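The Hurnimon Handbook for Small Press Authors
Section 4: Turning your scanned book into a file a printer will take

If you've made it through Section 3, you have a folder full of page scans and probably a sore back. Well done! The fun part starts now, and I mean that, I love this bit. We're going to take those scans and build a proper book file in Hurnimon, with real text you can search and fix, page numbers that behave, and a photo section that doesn't come out looking like mud.

I'm assuming you have permission to reprint. If you're still waiting on a letter from the estate or the old publisher, you can do everything up to 4.5, but please don't order a proof.
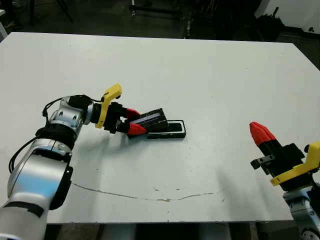

JALTA, 15 October 2019

Updated for the new import screen. If you printed an older copy of this section, toss it, the menus have moved and you'll only get cross.

4.1 Before you open the program

1. Make a copy of your whole scan folder and put it on a different drive. Call it "originals" and never open it again unless something goes wrong.

2. Check your page order. File names need leading zeros, so page 10 is 0010 and page 444 is 0444. Without the zeros Hurnimon will happily put page 10 right after page 1 and you'll find out three chapters in (ask me how I know).

3. Include the blanks. Every blank page in the old book should have a scan, even though it's a picture of nothing. You can drop them later.

4. Pull the photo pages out into their own folder. They get handled differently, see 4.4.

Note: If the old book has a foldout map, leave it out for now. Maps are in Section 6, and they're a whole afternoon.

4.2 Bringing the pages in

1. Open Hurnimon and choose New Book, then From Scans. Don't choose From Document, even if you've got a typed version of chapter one lying around. You can paste that in later.

2. Point it at your page folder. You'll get a strip of little thumbnails down the left side.

3. Scroll through the whole strip before you click anything. You're looking for upside-down pages, doubles, and the one where your thumb got in. Right-click to rotate or remove.

4. Set the language and the approximate year of the original. The year really does help with older typefaces, especially anything with those lovely joined-up ct and st pairs.

5. Click Read Text and go make a sandwich. My last book was over 444 pages and I had time for the sandwich, the dishes and most of a crossword.

Caution: don't let the computer go to sleep while it's reading. Hurnimon saves at the end of each chapter, but if there aren't any chapters marked yet, it treats the whole book as one long chapter and you'll start over from the top.

4.3 Cleaning up the text

You'll see the scan on the left and the text it found on the right. Words it isn't sure about are shaded yellow. My advice is to ignore the yellow at first and do these in order.

1. Mark your chapter openings. Click at the start of each one and press the Chapter button. Now your saves will be small and quick.

2. Strip the running heads. Those are the little lines at the top of each page with the book title or the author's name. Choose Tools, Running Heads, Find All. Look over the list before you say yes, because a short line of dialogue at the top of a page can sneak in there.

3. Join the broken words. Tools, Hyphens. It'll offer you the easy ones in a batch (some-thing, sail-ing) and ask about the rest one at a time. Say no to place names until you've looked them up. I joined a river to its own tributary once.

4. Now do the yellow words. Tab takes you to the next one, Enter accepts it.

5. Read the whole thing out loud. Yes, the whole thing! I do a chapter a night with a cup of tea. Memoirs by people who talked better than they typed are full of rhythms you'll only catch by ear, and the computer loves turning "he" into "be" and "modern" into "modem" without shading either of them.

Note: Leave the author's spelling and grammar alone unless it's plainly a printer's slip. If somebody wrote "them days" in their own life story, then it was them days. I keep a running list of every change I make, with the old page number beside it, and I print it at the back under "A Note on the Text." Readers like it and the family always reads it first.

Note: Old prices, old phone numbers and old addresses stay too. I had one author who gave her first telephone number as 1119 on four separate pages, and I was tempted to trim a couple of them. I'm glad I didn't, it became the thing people brought up at the reading at Noguchi Books.

4.4 The photo section

Most older paperbacks have their pictures gathered in the middle on shiny paper. You can do that again or you can spread them through the text. Gathered looks smarter and costs more. Spread is cheaper and puts each face near its story. I go back and forth, and the current template lets you change your mind right up until export.

1. Choose Insert, Photo Section, and point it at your photo folder.

2. If you've got the family's own prints, scan those and use them in place of the ones from the old book. A picture that's already been printed once is made of tiny dots, and printing dots on top of dots gives you a wavy pattern like a window screen.

3. If the old book is all you have, tick Remove Screen and leave the slider in the middle. Pushing it all the way up turns everybody's face to wax.

4. Type the captions fresh. Don't let the program read them, they're usually in small italics and it makes a terrible hash of them.

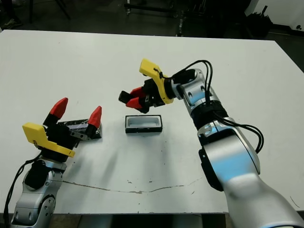

Page 12

5. Check each name in your captions against the text. Left to right is the usual order, and it's wrong more often than you'd think in old books where a picture got flipped at the printer. Look for lettering on a sign or a boat. If it reads backward, the picture is flipped and so is everybody in the caption.

6. Fill in the Credit box for every single picture, even if it's the same family name over and over. It builds the credits page for you.

Caution: a photo that belongs to a newspaper or a museum isn't covered by the family's permission. Write to them separately. Keep the replies with your contract.

4.5 Page numbers and front matter

This is where I get the most mail, so I'll go slowly.

1. Put your front matter in this order: half title, blank, title page, copyright page, dedication, blank, contents, then any new foreword. If there was an old foreword, it comes after the new one with its original date left on.

2. Select all of that and choose Numbering, Roman. The numbers won't show on the half title, title page or copyright page. They're still being counted, which is what you want.

3. Click on the first page of chapter one and choose Numbering, Start at 1. It must be a right-hand page. If it's on the left, Hurnimon will add a blank in front of it and tell you so in a little gray box.

4. On the copyright page, give both dates, the first edition and yours. Add the line about who holds the rights, worded exactly the way your agreement has it.

5. Put in your new ISBN. The old one belongs to the old edition and can't come along, even if it's the same book word for word.

6. If the original had an index, you'll need to rebuild it, since your pages won't break where theirs did. Tools, Match Index will do a first pass. Plan on an evening to fix what it misses. It can't tell a man from a boat named after him.

4.6 Exporting and ordering a proof

1. Choose File, Check Book. Red items have to be fixed. Orange ones are suggestions, and I leave plenty of those.

2. Choose File, Export, and pick the Skiria preset if you're printing with Skiria. For anyone else, pick Plain and ask your printer for their margins before you send a thing.

3. Open the exported file and page through it two at a time, the way it'll look in your hands. Left pages should have even numbers.

4. Upload it and order one paper proof. One! I know you want a box of them for the launch. Order one, write all over it in pencil, fix everything, and then order one more.

5. When the second proof is clean, hit Approve.

Caution: after Approve, you pay for any changes to the inside pages. The cover can be swapped for free until the print date, so if you're still arguing with a cousin about which portrait to use, you've got a bit longer.

If something on your screen doesn't match what I've written, check the version number under Help first and then look in the troubleshooting list at the back of Section 9. Cover templates and spine widths are next, in Section 5. You'll need your final page count and the paper type from your printer before you start it.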